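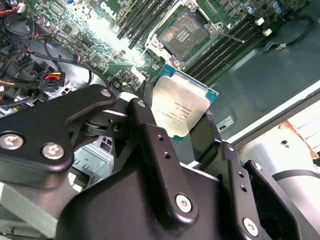 Second Shift for the Office Tower
Old desktops, new chips, and the slow business of not bending a pin

By Rahel Steiner

Friday night, back room of the Prandano repair shop in Jirkia. Coffee gone cold. A stack of black office towers against the wall, all of them out of the same insurance office, all of them headed for the shredder until somebody made a phone call.

I had three hours and a notebook. Came away with grease on my sleeve and a much better idea of what sits under the desk I type at.

The machines come in by the pallet. Around 900 a year, most of them plain business desktops, the kind you kick by accident. Too slow, the owners say. Time for new ones. Sometimes that's true. Often it's a tired drive, too little memory, and a processor picked by whoever was doing the buying that week.

So the shop swaps. A better chip out of one dead tower goes into a live one. Same socket family, same board, check the list first — always the list, because a chip can fit the hole perfectly and still not start. Edwin Pfister would have a fit, I'm told, if anyone skipped the list. He is the Pfister of Pfister Office Clearance, he supplies the pallets and he gets the returns.

The swap itself. Side panel off, tower on its side, big cooler out of the way. Wipe the old paste off the lid of the chip with a cloth and a bit of alcohol. Lift the lever, raise the plate, lift the old chip straight up. Straight. Hold the new one by its edges and look for the notches. Then lower it in, no sliding, no pushing, no wiggling it to see.

The pins are the reason everybody goes quiet. On these boards they're in the socket and not on the chip, a tiny bed of gold-colored springs, and one bent pin can cost you the whole board. The shop keeps a drawer for boards that went that way. I counted on hearing a few horror stories and got 11. The sleeve that caught. The sneeze. A dropped screw, twice, same person.
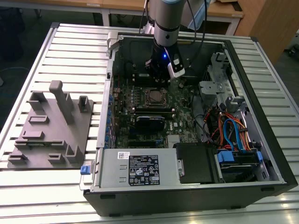
What I hadn't expected was how much of the evening has nothing to do with the chip. Finding the screws. Blowing out the dust, out in the yard, in December. Reading codes off metal lids by tilting them under a lamp until the light lets go of the letters. Old paste is its own subject. Some of it wipes off like butter, some of it has set like grout and the cooler won't come loose at all. The trick there is to run the machine for a few minutes first so it softens, then shut down, unplug, twist gently. Never yank. A yanked cooler can bring the chip up with it, clamp and all, and then you are holding several problems in one hand.

Memory next, if there's any to spare. Then the drive. People who bring in a slow computer want to hear about the processor, and the shop will nearly always talk them into a new drive before anything else. Cheaper. Bigger difference to. You feel it the first morning.

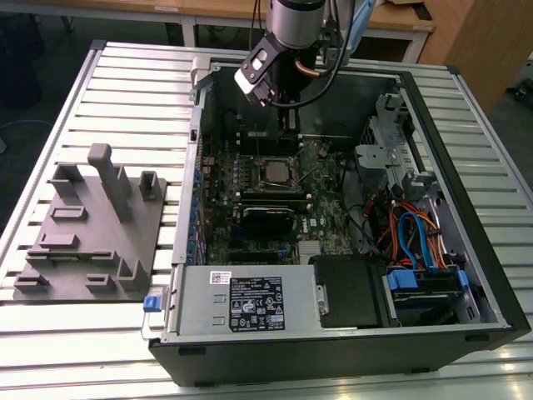
Office towers have one thing over the fancy home-built kind, and it's that they were made to be opened by someone in a rush. A big company with floors full of desks doesn't want its tech people hunting for a screwdriver. So the parts you're meant to touch get a color. Look along the lower edge of this case, a blue latch at the left end of the power supply, then over to the right, two blue clips on the cage with the hard drive in it. Learn that and you know half the box. The cables are less polite, red and orange and blue all curling together in the lower corner by the drives, and the rule is to take a phone picture before you unplug a single one. I didn't, on my first try. Seven minutes to undo, according to the wall clock.

Then the part with the paste. A small dab in the middle, about pea sized, or a bit under. The cooler spreads it. Tighten the screws crosswise, a few turns each, so it comes down level. Plug in, power on, wait. A board may take its time with a new chip, may even restart by itself once or twice, and this is when beginners pull the plug. Don't. Go stand somewhere else.

After that it's the settings screen, is the right chip name there, does it see all the memory, is the fan spinning. A long test overnight with the lid on. The ones that are still up in the morning get a sticker and a shelf.

Where they go depends. A lot to the Jasham night school, which has filled two rooms this way and wants a third. Some get sold over the counter, cheap, no fuss. A few to people who just came in to ask about their own slow one and left carrying somthing else.

If you want to try it at home, pick a machine you wouldn't cry over. Unplug it, hold the power button a few seconds, touch bare metal on the case before you reach in. Keep the plastic cap from any socket you ever see, they cost nothing until you need one. Good light, a clear table, a bowl for the screws. And roll your sleeves up.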